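In defence of the thing with no name

Every house has a drawer, and in every drawer there is a thing. Ours is a black tube. It came out in May, when we emptied the back room so the floor could be done, and it has been on the kitchen table ever since, where it gets moved to make way for plates.

I have asked the family. My wife says it belongs to the old vacuum cleaner. My son says it belongs to the Zivau blind, which we took down so long ago that he can't possibly remember it. I thought it came from the Verden desk lamp, and said so with some force, until I found the lamp in the loft with every part it had ever owned. It didn't want the tube. I tried.

The accepted advice on this is clear. Iestyn Gough, who clears houses for a living and did my mother's, gives an unknown object 15 minutes. If you can't say what it's for by then, out it goes. He is a kind man and he carried a wardrobe down three flights without a word of complaint, but I think he's wrong, and I have been meaning to say so in print for a while.

My case begins with a shelf. We had a bookcase from Kemport, a decent one, and when we moved here I threw away a bag of small plastic pegs because I had no idea what they did. They held up the shelves. Kemport will still sell you the pegs, as part number 3663, in packs far larger than any bookcase could need, with postage on top. I now have a lifetime's supply in a jar. I've written on the jar.

So a certain caution sets in. You pick up the object and feel the whole weight of the household pressing on you, all the appliances that might be waiting to fall over the moment it goes in the bin. You turn it round. You look at the holes. Holes are the worst, as a plain lump can be dismissed but a hole suggests that somebody once wanted to put a screw in it, or let some air through, or line it up with another hole.

Mererid Mathias, our neighbour, takes the opposite line to Iestyn and keeps everything. Her garage holds the leads of every kettle she has had since she married. She can't get the car in, though she points out that the car was made to be outdoors and the leads weren't. I used to find this funny. Then our kettle lead went and she produced one in under five minutes, and I drank my tea in silence.

What I've come to distrust is the idea that tidying is a matter of deciding. The books all say so. Pick it up, make the decision, put it down. They seem to imagine a room full of jumpers, each with an owner and an obvious use. Very little of our back room was jumpers. It was brackets, caps, half a hinge, a bag marked "spare" and things like this.

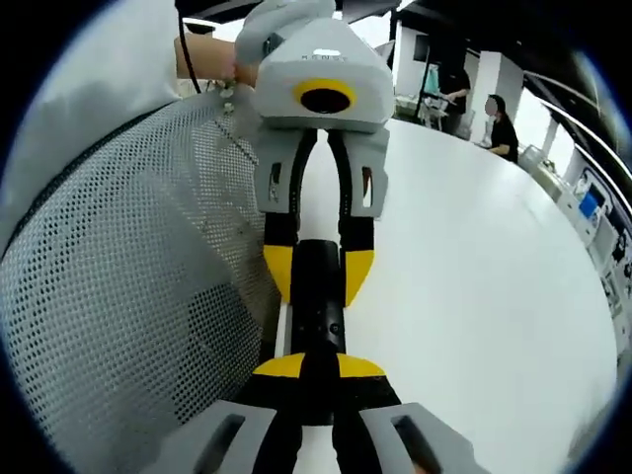
What black objects with small round holes do for a living

I put the question to the man at Ndung'u, the repair shop by the station, who has mended two radios and a hairdryer for us and charges as though it were still the last century. He held the tube up to the light, looked at both ends, and asked what it had come off. I said that was what I was hoping to learn from him. He gave it back to me rather gently.

He did say one useful thing. People bring him parts all the time, he said, and hardly ever the machine. The machine has gone to the tip because it had a part missing.

I have thought about that a good deal. It means there are two piles in the world, one of broken things and one of the pieces that would fix them, and that the second pile is in our kitchens. Iestyn's fifteen minutes would get rid of it very neatly. Mererid's garage would keep it, though without much hope of the two ever meeting.

My own proposal is modest. One box, with a lid, about the size of a loaf. Anything without a name may live in it for three years, and when the lid won't shut, the oldest tenant leaves. I admit I have no way of telling which is the oldest. I had thought of labels, but a label needs something written on it, and we are back where we started.

The tube went into the box last night. This morning it was on the table again. My son had taken it out to see whether it fitted the bathroom tap, and he says it very nearly does.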